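Guvodholm puts a pretend motherboard on the table and asks people to stop being afraid of it

27 February 2022

Anyone who has ever held a processor over an open socket and felt their palms begin to sweat may like to know that Guvodholm now has a place to practise. It is upstairs at the Oda centre, between the sewing machines and a cupboard that nobody can open, and it consists chiefly of a piece of grey plastic.

The plastic is a practice board, a stripped-down version of the thing that sits inside a desktop computer and makes its owner nervous. It does nothing. It will not start, beep, crash or ask to restart itself at ten to five. This already puts it ahead of most of the computers in the building.

The board is the centrepiece of a set of evening sessions called Okis, which opened this month and has so far drawn 21 people, several of whom came for the sewing and were too polite to leave. The idea is that residents learn to take the main parts out of a computer and put them back before they are let loose on one that somebody cares about. Organisers say the town has been throwing away perfectly mendable machines for years, largely out of fright.

They have a figure to go with this. At last July's collection day, residents handed in 385 computers for scrap. Okis went through the heap afterwards and reckons 316 of them needed a new drive, a bit more memory or a good clean. The remainder were beyond help, including one that had been used as a plant stand and had been watered accordingly.

The evenings run in a fixed order. Beginners start with the processor, on the grounds that it is the part they dread most and it is best to get it over with. The chip has to go into its square socket the right way round and be set down flat, with no pressing, wiggling or encouraging noises. Then come the slots. People are told to line up what they are fitting before they push, to use both thumbs, and to stop if it feels wrong. Most of the first session is apparently spent stopping.

The drive is left until the end as a treat. It sits in a caddy with handles, so there is something to get hold of, and after an hour of handling things by their edges this seems to come as a great relief. One learner was heard to describe it as being like getting a loaf tin out of the oven, and the comparison has stuck. Okis has considered putting it on a poster.

Real computers come out in the third week. They are old office machines from Pravum, the stationery warehouse on the ring road, and by the time they arrive learners are expected to know which way up to hold a screwdriver. There is a side table for screws, with an egg box on it, and strong feelings about whose egg box is whose.

Money has been tight. The council gave the project a grant of £2000, and most of that went on tools, wrist straps, lamps and the hire of the room. What was left paid for tea. A request for better chairs was turned down in a letter longer than the original application, and sessions are therefore held mainly standing up, as in an operating theatre or a bad wedding.
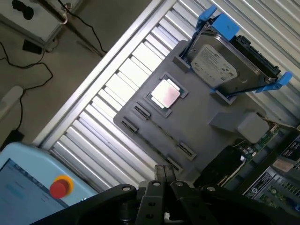 The Okis practice board, with chip in socket and the drive in its blue-handled caddy.

Opinion in the town is divided. Some residents have asked why the money was not spent on the potholes, a question that in Guvodholm is put to every scheme, including the one to mend the potholes. Others worry that a little knowledge will lead to a lot of dismantled family computers and a rush of phone calls on Sunday nights. Okis accepts that this has happened once. The machine in question is now working again and its owner's household is back on speaking terms.

There has also been some grumbling about the board itself, which more experienced hands find rather short on detail. A real one, they point out, is crowded with small parts waiting to be knocked off. Okis says that was rather the thought behind having a plain one. With only the big items to look at, people learn where things go without being put off by the rest, and the fiddly bits can be met later when everyone is feeling braver.

A second board is on the wish list, mainly to shorten the queue. At present learners take turns and the others stand behind them offering advice, which the organisers describe as a useful part of the training and the learners describe in other ways. There is talk of a timed contest in the summer, with a cake for the quickest correct rebuild and a smaller cake for anyone who manages it in silence.

Places on the next round are free but have to be booked at the Oda front desk, in person, on a paper form. The online booking page was due to go live last week. The computer it runs on is being looked at.

Those coming along are asked to wear sleeves that roll up, to leave drinks on the windowsill and to bring nothing of their own to be mended until at least the third week. Children over ten are welcome with an adult. The sewing group has asked that nobody borrow its scissors.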